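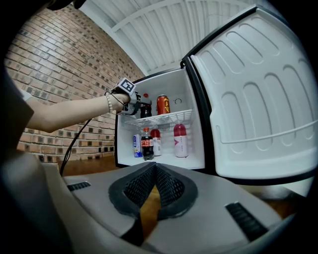

4.3 The refrigerator station

The third station at the Urthorpe open day used a white mini refrigerator stocked with ordinary drinks. Visitors were asked to take one item from the upper shelf with a hand-held gripper, hold it clear of the door, and put it back. A demonstrator went first. Figure 4 shows the gripper reaching into the upper compartment, where a cola bottle and a red drink can share the wire shelf. More bottles and a carton stand on the floor of the compartment below. The grey shell and black finger pads of a second gripper are in the foreground, and the view is from a camera on that tool.

We had planned to run the station with the shelf taken out. Nhi Bạch, who set up the Tranergate stations, argued for leaving it in, as most people have a shelf in their fridge at home and would want to see the tool used around one. This made the task harder. The gripper has to go in close to level, and a tall bottle leaves little room to lift. Several visitors tipped the tool upward out of habit and touched the roof of the compartment on their first try.

Each group had 10 minutes at the station, including a short talk. The talk covered the marker cube mounted on top of the gripper, which carries a square black-and-white pattern used to work out where the tool is and how it is turned. Visitors were told to keep the cube facing out of the fridge where they could. In practice they forgot this once they were looking at the drinks, and the demonstrator reminded them when needed. We did not correct any other part of the grip or the approach.

Seven groups came through on the Tuesday. Two of them were school groups, and these were split in half so that everyone had a turn. The cable was the most common cause of a pause. It hangs from the gripper toward the floor, and people stepping back from the fridge tended to look down for it before they moved. At the Vương station the cable ran overhead and we saw no such pauses, though the task there was done sitting down, so the two are hard to compare.

The questions visitors asked were mostly about the fingers. They wanted to know how hard the pads could squeeze, whether a full can would dent, and whether the same tool could open the door. The Dernex handout covered the first of these only. For the second, the demonstrator let people squeeze an empty can at a side table -- this drew a small crowd and held up the next group. We have since moved the side table to the exit, and the can test is now the last thing visitors do before they fill in the comment card described in Section 4.4.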